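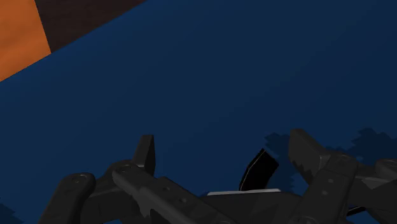 The Appointment That Books Itself

Saturday, September 6, 2025

The city of Todness would like you to stop calling. Since July, residents who need a parking permit, a birth certificate or a slot at the recycling yard have been steered to Akura, a scheduling service that promises to find a time, fill in the form and drop the whole thing into your phone's calendar. The old phone line still exists. It is now the ninth item on the contact page, under the holiday closures.

I have used Akura four times. Twice it worked as advertised, and I will give it that: a parking renewal took me less time than finding my car keys. The third time it offered me a slot at an office across town that closes at noon, for an appointment at two. The fourth time it asked me to confirm my identity by entering a code it had mailed to an address I had come to the city to change.

Officials describe this sort of thing as an edge case. Moving house is a strange thing to call an edge case. It is one of the main reasons people deal with city hall at all.

Akura was built by Kettunen, a software contractor that also runs the city's water billing. The contract runs through 2038, a long time to be married to a calendar app. The city says the length of the deal kept the yearly price down. Maybe so. It also means that a child starting kindergarten this week could finish high school before anyone has to ask whether the thing was a good buy.

Nelli Kinnunen worked the permit counter for 15 years before moving to the records office, and she is less impressed by the launch than her bosses are. "People don't come in because they want an appointment," she told me. "They come in because a letter scared them and they want somebody to tell them what it means. You can't book that."

She doesn't hate the system. The reminders are useful, she says, and the morning line is shorter. But she wonders where the line went. Some of those people are surely at home, permit in hand. Others may have given up at the second screen, and the software counts both groups as people who no longer wait.

That is my main trouble with the city's favorite number. A progress report to the council said 2000 bookings had been completed in the first month. It did not say how many were started. I asked for that figure and was told it was "not a metric the dashboard currently surfaces." I asked whether it could be surfaced. I am still waiting, and I was not offered a time slot.

Then there is the sign-in. Akura uses Gekell, an identity service that wants a cell phone, an email address and a picture of your driver's license. If your license has expired, you can't sign in to book the appointment to renew it — you have to call. The person who answered when I tried it was patient and quick, and had me booked in for the following Tuesday.

The council takes up the next phase this fall, when Akura is supposed to add building inspections and dog licenses. There will be a public comment period. Comments are to be submitted through Akura.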